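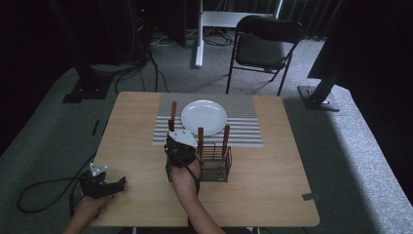
A white plate on a striped placemat, with wooden-handled utensils.

Home | Courses | Practitioners | Newsletter | Contact

Filed under: Training & Attunements

Brulell Breathwork Certification: Changes to Level 2 Entry

The Jernbridge Center for Energy Studies has revised the entry requirements for Level 2 of the Brulell Breathwork program. The changes apply to all applications received after 10 October 2023. Students who have already been accepted will continue under the previous terms.

Applicants must now complete four supervised practice sessions before enrolling. Sessions may be held in person at Jernbridge or Sakstead, or by video with an approved mentor. A written reflection on each session, signed by the mentor, should be included with the application form. Prior attunement in another healing tradition is welcome but does not replace the supervised sessions.

The Level 2 course covers guided breath sequences, grounding practice, and the ethics of working with clients. It will be led by Deisy Montoya, who completed her teacher training with the Tiêu school and has directed our Sakstead program for the past two years. Enrollment is limited to 59 students. 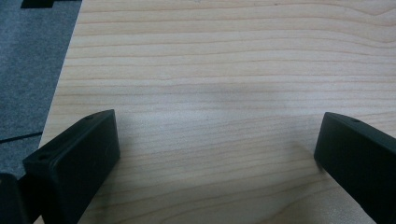 Fees and Scheduling

The full course fee is $2,000, payable in two installments. The first is due on acceptance and the second before the June residential. Students who withdraw before the residential may transfer their place to the following year.

Breathwork is offered as a complementary practice and is not a substitute for medical care. Applicants who are pregnant or who have a heart or respiratory condition should consult their physician before applying.

Application forms are available from the Jernbridge office.

Comments

Marisol: Do sessions completed last year count toward the four?

Center Office: Yes, provided the mentor was approved at the time and can sign the reflection.

TJ: Glad to see the video option kept. Sakstead is a long drive for me.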